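**Ostelville Inn Owners' Association: Minutes of the Regular Meeting, November**

The meeting was called to order at 6:30 p.m. in the Wojcik Room, Cherry Mae Soriano presiding. A quorum was present. The minutes of the previous meeting were approved as circulated.

**1. Linen contract.** The current agreement with Rekik ends this winter. Brultix has offered to supply and launder bed linen for all 80 rooms at a monthly charge of $3,000, with duvet covers billed separately. Mr. Bortolotti asked that the pickup schedule be put in writing before any vote. Tabled to the next meeting.

**2. Room rates.** The weekend rate of $119 will stay in force through the spring. A motion to raise it failed for want of a second.

**3. Parking.** The lower lot will be restriped. The bid of $349 was accepted. Guests are to use the Mill Street entrance while the work is under way.

**4. Bedding standard.** The Association reviewed the draft standard for guest rooms. White duvets remain the norm. Adopted, with the section on spare blankets returned for rewording.

**5. Other business.** None.

Adjourned at 7:50 p.m. Written comments on item 1 are to be attached to these minutes.

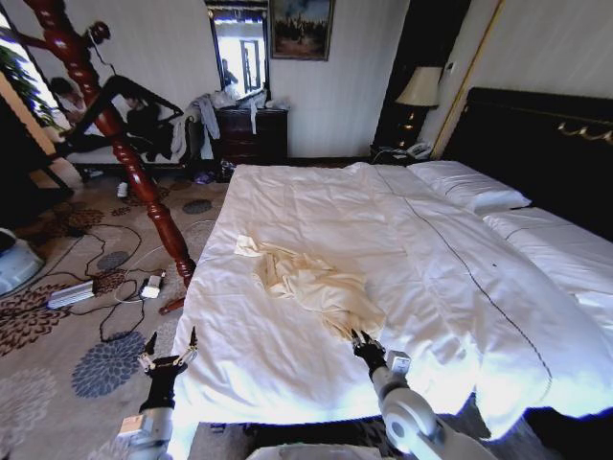
Raffaele Bortolotti wrote that he would support the Brultix offer only if duvet covers were included in the monthly charge, and asked that Rekik be given the chance to match it.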